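Term wrap-up from the robotics elective at Testedlow, for anyone who has wondered what a physics teacher does with the last two periods on a Friday. A thread. Bring a cuppa.

The class is nine Year 11s, one simulator and a set of school laptops that sound like leaf blowers. We have a budget of $500. The arm we wanted cost $3000 before freight. So: simulator.

Project brief, in full: put things on a virtual table, get the virtual arm to pick them up, write down what happened. I thought this would fill three weeks. We started in August.

Week one was spent arguing about what to call the arm. Yusri Nasution put up Kollham, which is the suburb his bus goes through. It won on a show of hands. I have been saying "well done, Kollham" to a laptop ever since.

Week two: gravity was switched off. Took us most of a double period to notice. Everyone agreed the grasping results were extremely promising.

Then came the object list. I'd asked for "a range of everyday items". Cempaka Santoso went through the free model library like someone with a trolley and ninety seconds on the clock, and the table has looked like the tail end of a garage sale from then on.

I suggested we begin with a cube. I was told cubes are for Year 8.

Syafiqah Krishnan wrote the logging script. It records every attempt, the object, the result and a comment field. The comment field was my idea and I regret it. Entry 39 reads, in full, "why".

We got to 139 logged attempts before the laptops had to go back to the library. I won't be sharing the success rate. The parents are on here.

A favourite from the log: "gripper closed beautifully, object was elsewhere". I've had whole years like that.

Carla Zein runs the equivalent class over at Pelupessy and asked to see our setup. She has a real arm. She mentioned this twice. Fine, Carla, feast your eyes.
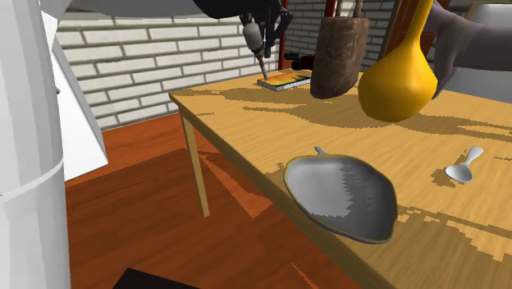
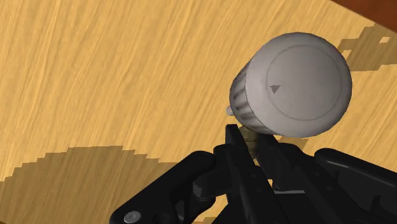 Marking it has been the tricky part, because the rubric I inherited gives ten marks for "workspace layout" and was plainly written for people sorting blocks. Sulastri Sembiring's group argued for full marks on the grounds of variety, and with a spoon, a book and a leathery brown bag on the one table I couldn't really fight them on it. They also asked for a bonus mark for the shadows, which have edges like a bread knife. The graphics settings were turned down so the laptops would survive. No bonus mark.

Reports are due Friday, December 15, 2023, by the last bell. "The simulator crashed" will be accepted once per group. Screenshots of the crash don't count towards the word limit, Yusri.

Next year I'm putting in for the real arm again. If the answer's no, Cempaka has already started a new object list, and I've seen the first page.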